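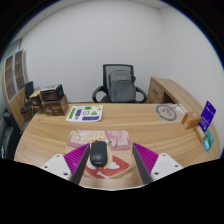
Architectural Technician - Homes and Small Buildings

Lurkine, Varudberg
Full time, permanent
Posted April 2021

We are looking for an architectural technician to join our Varudberg office. The job is to turn agreed designs into drawings and schedules that a site team can build from, and to keep those drawings right while the building goes up. You will work mostly on one-off houses, extensions and small public buildings.

Lurkine designs and builds. We have architects, technicians and an estimator in the office and our own joiners, groundworkers and site managers outside it. There are 20 of us altogether. Electrical, plumbing and structural engineering work goes to firms we have used for years, and the technician is the person those firms ring when a drawing does not make sense to them.

The post is new. Until now the technical drawings have been shared between the architects and one senior technician, and with the work we have agreed for the next two years that will not stretch any further.

What you would be doing

Preparing building regulations drawings and specifications for houses and extensions, from the point where the client has signed off the design.

Drawing construction details. We have a library of standard details for foundations, eaves, openings and wall-to-floor junctions. Some are good and some are out of date, and part of the job in the first year is to go through them and bring the old ones up to standard.

Writing door, window and ironmongery schedules and checking them against the supplier's order before it is placed.

Measuring existing buildings. Expect to be out on survey one or two days a fortnight, more in spring. We survey in pairs.

Answering questions from site. These come by phone, usually before nine in the morning, and most need an answer the same day. A sketch with dimensions is often enough, but the drawing then has to be revised and reissued so that the next person is not working from the old one.

Coordinating drawings from the structural engineer and the heating designer with ours. We want clashes found in the office.

Preparing the handover file for each house, with the as-built drawings, certificates and maintenance notes.

You would not be expected to run client meetings, though you would come to some of them. You would not be doing planning applications in the normal run of things.
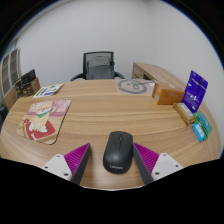 Lurkine Technical Office

You would report to Asuka Kamata, who leads the technical office, and sit in the same room as the architects and the estimator. Asuka checks every drawing before it is issued for construction. She will check yours closely for the first few months and less closely after that, and you will in time be asked to check hers.

Work is planned on Monday mornings for the week ahead. Each technician normally has one large job and two or three small ones on the go. We try to keep the same technician on a house from the building regulations stage through to handover, so you would get to know the site manager and the building well.

Current work

The largest job in the office is Grarunari, a community building on the east side of Varudberg with a hall, a kitchen, two meeting rooms and a covered yard. The floor area is 600 square metres. The frame is timber on a concrete slab, and the existing boundary wall stays and has to be tied into the new work along one side. Design is finished and the technical package is half drawn. The new technician would take over the roof and external wall details soon after starting.

Kinoshita is a private house on a steep plot with the entrance at the upper level and the bedrooms below. Groundworks are under way. The retaining walls and the waterproofing behind them have taken up a good deal of time, and there is still work to do on the junction between the lower terrace and the bedroom floor.

Alongside these there are always extensions, loft conversions and garage conversions. They are small jobs but they make up a steady part of our income and we give them the same checks.

What we are looking for

You will need:

A qualification in architectural technology, building studies or something close to it, or enough time spent doing the work that the certificate does not matter.

At least two years' experience preparing construction drawings in an architect's or builder's office.

Sound knowledge of the current building regulations as they apply to houses, especially structure, fire, insulation and damp.

To be confident in a mainstream drawing package. We model in 3D for larger jobs and draw in 2D for small ones. We do not mind which software you learned on and will pay for conversion training.

Clear handwriting and clear written English. Notes on drawings are read by people standing in the rain.

A full driving licence, or a workable way of getting to sites that are not on a bus route. There is a pool van.

It would help if you have:

Worked on timber frame buildings.

Spent any time on site, in any trade.

Worked on older houses with solid walls. A lot of the housing in Varudberg is of this sort and the standard answers for cavity walls do not apply.

If you meet most of the first list and are unsure about the rest, please apply anyway. We would sooner teach someone careful to use our software than the reverse.

Hours, pay and place of work

The working week is 37.5 hours, Monday to Friday. Site managers start at half past seven, and the office is staffed from eight. Technicians take it in turns to do the early start. On other days you can begin at any time up to half past nine.

The office has stayed open with reduced numbers over the past year. At the moment most of us are in for part of the week and at home for the rest. We expect technicians to be in the office or on site three days a week once restrictions allow, and will agree the pattern with you. New starters usually find it easier to be in more often at first.

Salary depends on experience and will be discussed at first interview. Everyone doing the same job at the same level is on the same scale, and we will show you the scale.

Other terms:

25 days' holiday plus public holidays. The company closes between Christmas and New Year and those days come out of the allowance.

Workplace pension.

One professional subscription paid each year, and study leave for agreed courses.

500 pounds a year towards training of your own choosing, provided it has something to do with buildings.

Boots, coat, hard hat and other site clothing supplied.

Mileage paid if you use your own car. Parking at the office is limited and goes first to people who are carrying survey equipment that day.

There is a six-month probation period with a review at the halfway point.

The office is on the first floor and is reached by stairs. There is a ground floor room with a desk and a meeting table which can be used as a permanent workplace by anyone who needs it. If you need other changes, either for the interview or for the job, tell us and we will sort them out.

Part-time applicants

We would consider four days a week for the right person. Less than that is difficult with live sites. If you want to apply on this basis, put it in your covering letter so that we can talk about it at the start.

How to apply

Send the following to Asuka Kamata at the Varudberg office, by post or through the contact page on this website:

A CV of no more than two pages.

A covering letter of up to 500 words saying what you have drawn, what you were responsible for and why you want to move.

Four to six sheets of construction drawings you prepared yourself. At least one should be a detail at 1:10 or larger. Please black out client names and addresses. If others worked on a sheet, tell us which part is yours. We are not interested in rendered views for this post.

We do not need references at this stage and will not contact your present employer without asking you first.

Interviews

First interviews will be held by video call and will last 45 minutes. Asuka and one of the architects will go through your drawings with you. The questions will be practical - why a membrane goes where it does, what you would change if the wall were thicker, how the thing was fixed.

Second interviews will be at the office, with distancing in place. They include a short drawing exercise on paper, based on a real junction from one of our houses, and a visit to a site if the weather is reasonable. The exercise takes an hour and you can ask questions while you do it. We pay travel costs for second interviews.

We reply to everyone who applies, and anyone who comes to a second interview can have comments on their drawings if they would like them.

We would like the new technician in place by September at the latest and can be flexible for someone with a long notice period. To talk the job over before applying, ring the office and ask for Asuka. Afternoons are best.

No agencies, please.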